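Startseite Galerie Werkstatt Kater Gästebuch Kontakt
Suche Suchbegriff eingeben Los
Seite drucken Seite per E-Mail senden

Spielzeugkiste, Teil 9: Federn, Schnüre und ein Spiegelei

So, es geht weiter mit der Galerie! Seit März sortiere ich jetzt das ganze Katzenspielzeug durch, das sich bei uns in Kalinowski angesammelt hat (ja, der Ort heißt wirklich so, und ja, Judico ist der Kater und nicht der Ort, danach werde ich ständig gefragt). Was noch gut ist, kommt einzeln in einen durchsichtigen Beutel, was Judico schon halb aufgefressen hat, fliegt raus. Und was mir besonders gefällt, landet auf dieser Seite, mit ein, zwei Zeilen von mir dazu.

Bei den Beuteln habe ich lange herumprobiert. Papiertüten sind hübsch, aber nach einer Woche weiß ich nicht mehr, was wo drin ist, und dann reiße ich doch wieder alle auf. Also Klarsichtbeutel, 1000 Stück im Karton, bestellt bei Edholm, Artikelnummer 3602, falls jemand dieselben möchte. Die rascheln ganz herrlich, und wenn ich einen aufmache, steht Judico sofort in der Tür, egal wie tief er vorher geschlafen hat.
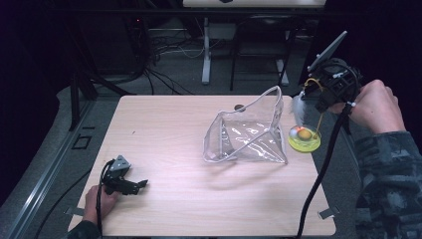
Die Schnüre sind übrigens das Schlimmste an der ganzen Sortiererei. Eine allein geht ja noch, aber sobald zwei Angeln nebeneinander in der Kiste liegen, hat man abends einen Knoten, für den man Brille, gutes Licht und sehr viel Tee braucht! Ich wickle sie inzwischen locker um zwei Finger und stecke sie zuerst in den Beutel, das Spielzeug kommt hinterher. Federn immer nach oben, sonst knicken sie und sehen aus wie nach einem Gewitter.

Das Spiegelei ist mein heimlicher Liebling in dieser Runde. Gelbgrün mit einem dicken orangegelben Dotter, so etwas würde ich mir beim Frühstück verbitten, aber als Spielzeug finde ich es großartig. Radosław Walczak hat mir nach Teil 8 geschrieben, seine Katzen in Skaltow würden nur Fische und Mäuse anrühren, Lebensmittel gingen gar nicht. Lieber Radosław, dann probier es mal mit Ei! Judico hat ja auch die Stoffgurke drei Monate lang ignoriert und schleppt sie seitdem jede Nacht durchs Treppenhaus.

Noch ein Wort zu den Federn, weil im Gästebuch die Frage kam: Die weißen werden mit der Zeit grau, da hilft bei mir nur lauwarmes Wasser und ein bisschen Geduld beim Trocknen. Nicht auf die Heizung legen, das habe ich genau einmal gemacht.

In Teil 10 kommen die Bälle dran, also die mit Glöckchen, die ohne und die beiden, die ich unter dem Herd hervorgeangelt habe. Wer selbst Bilder von Lieblingsstücken hat, schickt sie mir gern über das Kontaktformular, am besten mit dem Namen der Katze dazu.

Seite drucken Seite per E-Mail senden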